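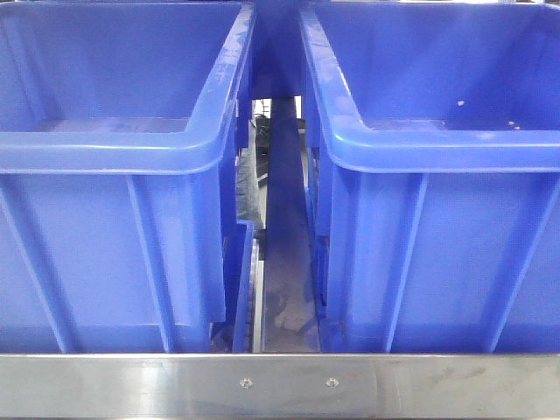

Cleaning and choosing storage bins for a community pantry

I look after the back store at a small food pantry in Gastport and we have been given a batch of blue plastic bins, the open kind with a thick rounded lip. They stand in pairs behind a steel bar. Two things bother me. The first is the marks inside: one has scuffs and streaks up near a corner, and its neighbour has a little patch of white specks on the inside. I have wiped ours down with washing-up liquid and there are still marks on several of them. The second is the gap. With the bins side by side there is a narrow space between them and small packets go down it. Should I push them tight together or leave them as they are? We keep tins, pasta and bags of rice in them, nothing unwrapped.

Posted by Nasrin Yazdani, 5th November

PlosisdalePete

The specks could be limescale, dried detergent or old paint, and you can't tell by looking. Try a small amount of white vinegar on a cloth, leave it for 4 minutes and rub gently. If they soften it was probably limescale. Rinse well afterwards and never mix vinegar with bleach. If they don't shift, try a fingernail or the edge of an old plastic card. Don't use a metal scraper, as it leaves grooves and the dirt sits in them.

Scuffs are another matter. If the surface itself is worn you won't wash it out. I used to run a stockroom in Plosisdale with 50 bins in it and every one was scuffed inside by the end of the first April. We only threw them out when they cracked, usually at the rim where people lift them. For wrapped food I would carry on using them.

On the gap, I would leave it. You need room to get your fingers under the lip, and bins jammed together get dragged out sideways. Put the small packets in a shallow box inside the bin so they can't go over the side.

h_marrow

Just get new ones, they aren't dear. Grabner do them in grey as well and the dirt doesn't show so much.

tillandtin

I agree with most of the first reply, but would do the gap differently. Cut a strip of foam pipe lagging and press it in between the two rims. It stays put on its own and comes out when you want to clean. We have 11 pairs done like this and it saves a lot of fishing about with a ruler.

For cleaning we use Claritico spray, then a rinse and a proper dry before anything goes back in. The drying matters with rice – a damp bin will spoil a paper bag overnight. Check underneath the ribs and round the foot of the bin too, where flour dust collects.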